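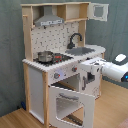
Chapter 6
The Home Corner

I spent most of my first year in a nursery treating the home corner as the place where children went when they weren't doing anything important. I'd set out the water tray, sharpen the pencils, plan a lovely activity with leaves, and then half the group would wander off and cook. They cooked all morning. They cooked pine cones, buttons, a sock. I used to call them back to the table, and I'm a bit ashamed of that now, because there was far more talking going on round that stove than there ever was round my leaves.

So this chapter is about the play kitchen: what goes in it, where to put it, how to look after it and what to listen out for when children are using it. If you are on placement while you read this, go and have a good look at the one in your setting before you carry on. Open the doors. Get down on your knees (yes, really) and see what it looks like from there. A worktop that comes up to your thigh is chest height to a three-year-old, and the shelves above it may well be a stretch.

What a play kitchen needs

Less than the catalogues would like you to think! The kitchen at the head of this chapter is a good plain sort: pale wood and white panels, a hob and a sink side by side, some open shelves, a range hood, a couple of knobs on the front. There's one pot on the hob. You could start a whole week's play with that.

The hob and the sink do most of the work, in my experience. Cooking gives children a reason to be there and washing up gives them a way of finishing. If your kitchen has a hob and no sink, stand a washing-up bowl next to it and see what happens. I did this at Skellero, the little pre-school where I worked for longest, and the children who had always hung back from the cooking went straight to the bowl. Some of them never did move on to the hob, and they were perfectly happy.

Knobs matter too. Turning something on and off is a proper job with its own noises (you will get to know the noises), and for the youngest ones it can be the entire game. Don't hurry them along to the pretend food. A two-year-old turning a knob back and forth is practising with fingers and wrist, and she's also finding out that grown-ups will say "Ooh, is it hot?" every single time.

Open shelves or cupboard doors? I like to have both. Shelves let children see what they've got, and see where it goes when it's time to tidy. Doors are for hiding things, and for the great pleasure of opening them. A door with a window in it gives you a bit of each.

Real things and toy things

I'm firmly on the side of real things where they're safe. A small metal pan has weight. It rings when you put a spoon in it and it feels cold in the morning. Plastic pans are fine, and I have owned hundreds, but children handle a metal one differently, with more care. Charity shops are full of milk pans and egg poachers. Check for sharp edges and loose handles, and give everything a hot wash before it goes out.

At the Khoury Street playgroup we once took out all the plastic food, every last fried egg, and put in dried pasta, corks and big smooth pebbles for the older group. I expected complaints. What I got was soup, then medicine, then a wedding cake. A plastic fried egg is always a fried egg, poor thing. Please do keep small items well away from children who still put things in their mouths, and stay close by whenever they're out.

A word about amounts. Two pans, a handful of spoons, some bowls and something to put in them will do nicely for a small group. When I overfill the shelves, the play turns into emptying the shelves.

Where to put it

Back against a wall is the usual choice, and it's the steadiest. Check whether yours should be fixed and follow the maker's instructions, as a child will sooner or later try to climb up to the top shelf. Leave enough room in front for two cooks and an open door, and then a bit more for whoever comes to see what smells so good. Doors that swing out to the side need space as well, which I learned by putting one hard up against a bookcase.

Try not to put it on the way to the toilets. I know it's often the only gap left.

Keeping it in good order

Wooden kitchens get knocked about. Paint wears first at the edges of doors and along the front of the worktop, and hinges work loose. Once a week, run your hand along every edge a child's hand would touch. If you feel a splinter, sand it that same day. Keep a small screwdriver up high somewhere and tighten the hinges before they need it. Wipe down with a damp cloth and dry it off well, round the sink especially.

Before you read on

Spend one session sitting near the home corner with a notebook. Don't join in unless you're invited, and if you're handed a cup of tea, drink it. Write down what the children say to each other, word for word as far as you can manage. Mark the places where somebody takes on a part ("I'm the nan") and the places where two children want the same pan. We'll use your notes in the next section, where I go through an observation of my own and show you how I wrote it up.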